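Stakik basket sorting task: frequently asked questions

Last updated March 31, 2019

What is being studied?
Stakik is a method for choosing grasps on mixed piles, where hard, soft and loosely folded items lie on top of one another. The arm takes one item at a time from a wire basket and releases it over a box with a round hole in its top. The method scores each possible grasp twice: once for the chance of lifting the item, and once for the chance that the item, held in that way, will pass through the hole.

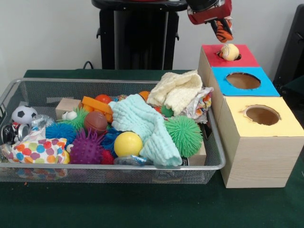

Striped plush toy held above the red-topped box, with a small ball in the opening.

Why score the release as well as the lift?
Our earlier planner, Elness, scored the lift only. It picked up plush toys reliably but often held them by one end, so that they hung across the opening and stayed on the rim. The lift was logged as a success and the placement as a failure, and the planner had no means of connecting the two.

What counts as a successful placement?
The item must be fully below the top of the box when the gripper has moved clear. An item resting in the hole is logged as "lodged". Lodged items are left in place until the end of the trial and count as failures for that box. A second item dropped on a lodged one is scored separately, even if it pushes the first one through.

Are the boxes always in the same position?
No. They are moved between sessions, and so is the basket. The planner is given the new hole positions at the start of each session but no other information about the layout.
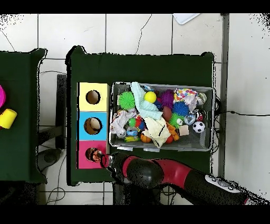
How much data was used?
The release score was trained on 1,987 grasps. Testing used 40 trials per planner, each limited to 16 grasp attempts. No trial from the test set was used in training.

What were the results?
Stakik reduced lodged items by nearly a third compared with Elness. Lift success was slightly lower, as the planner sometimes rejects a secure grasp in favour of one that leaves the item hanging straight down. Most of the gain came from plush toys. Results for hard balls were unchanged.

Where does it still fail?
Cloths are the main problem. A knitted cloth lying over other items tends to bring one of them up with it, and the release score assumes a single item. Thin plastic wrappers are often missed by the depth estimate.

Can the results be compared with those from Skerketti?
Only in part. The Skerketti trials used open trays, so there is no equivalent of a lodged item. Lift rates may be compared if the same limit on attempts is applied.

Is the code available?
The planner and the trial logs will be released in April. The Jabłońska calibration routine is distributed separately and must be installed first. Version 12 or later is required.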